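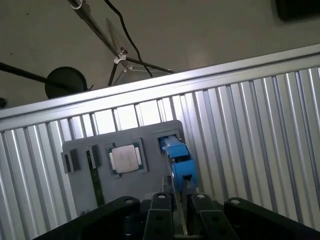

# Marras Parts Tray, Gray

I've been selling trays and small fixtures through Plikance for 9 years now, and the Marras is the one I'd keep if I had to clear out the rest. It's a flat gray plate with rounded corners and a matte face, with pockets and fixtures set into it, so small parts each get a spot of their own and stop wandering around the bench (mine used to end up under the radiator!).

You can lay it flat or prop it up against a panel. I like it propped -- easier on my neck, and I can see at a glance which slots are still open. Blocky pieces like a blue plastic one stand out really nicely against the gray, too.

**What you get**

- One Marras tray, medium gray
- A wipe-down cloth
- A sheet of 6 blank labels

**Ordering**

Single trays go out the next morning. For bigger orders write to Noemi Villa, who also handles custom pocket layouts. Send her a drawing or just mail us the part, she's very good with either. We made 800 of these in the first run and the second run of 2000 is on the shelves now, same gray, same pockets.

**Cleaning**

Warm water and a drop of dish soap. Please skip the scouring pads, they leave shiny patches on the matte and I can't swap a tray for that.

Returns are fine through the end of July as long as you haven't drilled it. If you need a lid, look at the Coreck page -- the small one fits.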